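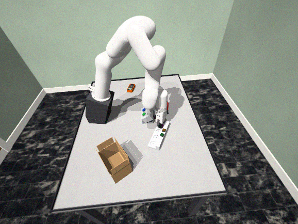 A white robot arm bends over a large table in a computer rendering.

Castdale Evening School goes to the mailbox for its winter term

The Castdale Evening School has been teaching grown-ups after supper for 77 years, through blizzards and a burst boiler and one memorable winter when the whole building had to share a single working restroom, and it is not going to skip a term now. The school announced this week that its winter classes will begin at the end of January 2021, with every one of them taught by mail, by telephone, or over the computer, and with the old brick building on Alder Street staying locked until spring at the earliest.

That will be a disappointment to plenty of people who love the place (this reporter learned to make a passable pie crust in the downstairs kitchen, and still has the apron), but the catalog that landed in mailboxes over the past few days is a cheerful thing all the same. It lists 38 courses, which is fewer than a normal winter but a good many more than the school managed in the fall, when everything was put together in a hurry and half the teachers were still hunting for the mute button.

"We had folks tell us in the fall that they missed the stairs," said Barrett Bellamy, the school's director. "The stairs! Those stairs have been the number one complaint since before I was born. So I think what people miss is coming in out of the cold and seeing who else turned up."

Bellamy spent most of December on the phone with former students, asking what they would sign up for and what had driven them up the wall. Two things came up over and over. People were tired of staring at a screen by the time evening rolled around, and a fair number of them had no dependable internet at home in the first place, particularly out along the Detell road, where the service drops out whenever the wind picks up.

The answer, at least for this winter, is paper. Close to half of the courses will arrive as a packet, printed in town at Nguyen-Tran and sent out every other week in a big yellow envelope. Each packet has the reading, something to do with your hands or your pencil, and a stamped envelope for sending the work back. Teachers will write their comments in the margins and mail it home again. Students who would like to talk things over can also dial in to a group telephone call in the evening, and there is no need to own anything fancier than a kitchen phone to join.

The packet courses include household bookkeeping, beginning drawing, letter writing, garden planning, local history, map reading, and a poetry course that filled up before the catalog had reached the north side of town. (A second section has been added, so do not lose heart.) Courses taught over the computer include conversational Spanish, guitar, introduction to spreadsheets, computer drafting, chair yoga, and the ever-popular soups and stews, in which everybody cooks in their own kitchen and then eats together on camera.

One of the new offerings is a telephone course in beginning Ukrainian, taught by Bohdan Ivanyshyn, a retired high school music teacher who moved to Castdale to be near his grandchildren. He had been planning to teach it in a regular classroom last spring, and had gone so far as to buy a box of colored chalk.

"At first I thought, by telephone, this is terrible, how will they see my mouth?" Ivanyshyn said. "Then I remembered that I learned half of my English from the radio. You listen harder. You have nothing else to look at, so you listen."

His students will get a packet with the alphabet and the vocabulary for each lesson, and then spend an hour on the line with him, going around the group and saying good evening, asking for directions, and ordering lunch. He promises a song by the third week. He also promises that nobody will be made to sing it alone, though they are most welcome to.

Enrollment has been brisk. By the time this story was being written the office had signed up 170 people, and Bellamy said the phone was still ringing at a good clip, with several callers giving a course to somebody else as a late holiday present. One woman enrolled her two brothers, who live in different states and have not taken a class together since grade school, in the map reading course. The school has no rule against out-of-town students, it simply never occurred to anyone to ask before.

The cost of a course is $38 for the full term, with the packets and postage included. Anyone who finds that hard to manage this winter is asked to say so when they call, and the fee will be lowered or set aside with no forms to fill out. A small fund for the purpose was topped up in December by former students, some of whom sent a few dollars tucked into a Christmas card, and Bellamy said it should carry the school comfortably to the end of the term.

There will be one thing to read even for people who are not taking a class. The school's newsletter, the Fovau, is coming back after a long rest. It was named, so the story goes, by a typing class in the early years whose members had their fingers on the wrong keys, and it ran on and off for decades as a place for recipes, notices, student poems, and mild arguments about parking. The first new number will go out with the opening packets, and copies will be left in the rack at the post office and by the door of the hardware store. Contributions are welcome from anybody in town. They may be typed or handwritten, and Bellamy asks only that the handwriting be the kind another person can read.

As for the building itself, it is getting a little attention while it stands quiet. The hallway on the second floor is being painted, the kitchen has a new sink, and the piano in the front room is to be tuned as soon as someone can be found to do it. The front steps, to answer the question that everyone seems to ask, will stay exactly as steep as they are. A ramp was put in at the side door several years ago and will be open again when classes return.

Bellamy would not be drawn out on when that might be. There is talk of holding a few of the spring courses outdoors, starting with garden planning, which will be ready to turn into plain gardening by then, and perhaps the guitar class on the side lawn if the neighbors are agreeable. A decision will be made in March and mailed out with the last of the winter packets.

Registration for the winter term stays open until the first envelopes go out. The office is answering the telephone on weekday afternoons and early evenings, and messages left overnight are returned the next working day. Paper registration forms are printed on the back page of the catalog, and extra catalogs can be picked up from the covered box beside the school's front door. Students taking soups and stews should ask for the shopping list when they sign up, as the first session calls for dried beans that need to soak overnight.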